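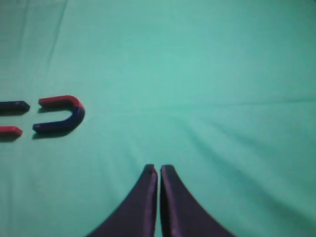 Group piano classes should be shorter

Most music schools that teach beginners in groups sell a weekly class of 100 minutes. The number comes from the room schedule. Two classes fit into an afternoon, the teacher gets one break, and parents have time to run an errand. I taught to that schedule at Flosola for several years and now think the class should be cut in half.

The case rests on where the minutes go. In July I kept a log of one beginner class, ages seven to nine, for the whole summer term. I marked the time a given student spent with hands on the keys, the time spent listening to an instruction, and the time spent waiting. Playing fell off sharply after the first 50 minutes. What replaced it was mostly waiting: for a page to be found, for another child to finish, for me to fix a bench. The students were not badly behaved. They had used up the attention they had.

A beginner at that age is learning to control individual fingers, to read two clefs and to keep a beat, all at once. Each of these improves with short, frequent practice. A long session once a week gives the opposite. Errors made late in the class get repeated at home for six days before anyone hears them.
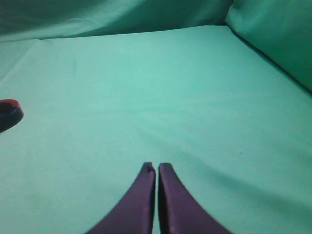 What a shorter class would change

My proposal is 2 meetings a week of 50 minutes each. Total teaching time stays the same. The tuition can stay the same too, although the front desk has more check-ins to handle.

Songül Ekinci, who runs the keyboard program at Plondamora, disagrees with me on this. Her objection is travel. A family that drives a long way once a week may not drive it twice, and a school can lose that family. I accept the point. Plondamora draws from a wide area, and Flosola mostly does not. A school in her position could hold the second meeting online and use it only for checking fingering and rhythm, which works tolerably over a camera if the keyboard is in view.

The second objection is repertoire. Teachers who use the Dewan books say that a full unit does not fit into the shorter class. It doesn't. The units were written for the long one, and they can be divided at the review page without harm. The Bastum series already has shorter units and needs no change.

Metronome work should also move to the start of the class. I set it at 78 for the first scale exercise and leave it there until the whole group can play the pattern cleanly. At the end of a long class the same exercise falls apart at any tempo.

Schools set their fall schedules in the summer, so a trial has to be planned now. One beginner section is enough to start with, taught by a teacher who is willing to keep a log.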